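Robot Learning, Unit 6 handout: cloning from wrist views

Okay, so last time we got through the idea of behavior cloning in about the plainest form there is. You collect demos, you pair each camera view with the move the person made, and you train a network to copy the move. This week I want to talk about the thing that bit me hardest when I started doing this for real, which is idle time (yes, really, the boring parts of the demos!).

Our running case is Olto, the small block-moving set I keep coming back to. It has 100 demos, all on a round wooden tabletop, all seen from the wrist. The policy is called Ovix and it gets 2 views in a row plus the finger opening. No joint angles. I tried them, and it got lazy and ignored the pictures.

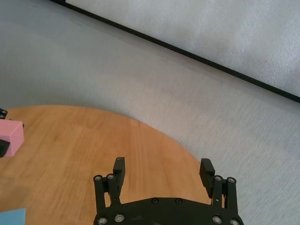 Why feed the policy two views when one already shows the block?
Because a single view says nothing about how the arm is moving. With two, the network can pick up on speed and direction, and it stops mixing up an approach with a retreat.

Now, the idle time. People pause. They think, they line things up, they scratch their nose. When I went through Olto, 26 percent of the steps had almost no motion in them at all. Train on that as it is and you get a policy that has learned, quite correctly, that a very common thing to do near a block is nothing. It drives up, stops, and sits there forever. I lost most of March to that, and I was sure it was a bug in the controller.

The fix I teach is the Dollumitz filter. Go through each demo, find every stretch longer than 15 steps where the hand barely moves and the fingers don't change, and drop all but the first few steps. Please don't drop the whole stretch! Some pauses are there for a reason, like waiting for the fingers to finish closing, and you want the policy to see those.

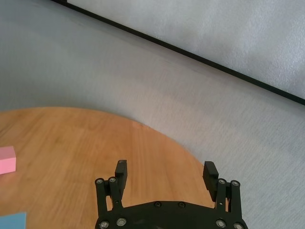 You also have to be careful about where you set "barely moves." Too tight and the filter does nothing, too loose and it eats the slow, careful bit right before a grasp, and that's the part you care about most. I plot hand speed for a handful of demos and pick the cutoff by eye. It's not fancy, but the Ozoliņš notes (in the course folder) do the same thing with a bit more math if you'd like it.

For lab: run Ovix on the raw set and on the filtered set, same seed, same training length. Keep the speed plots, mark your cutoff on them, and write me a paragraph on where each policy gets stuck. Bring the plots even if they look ugly.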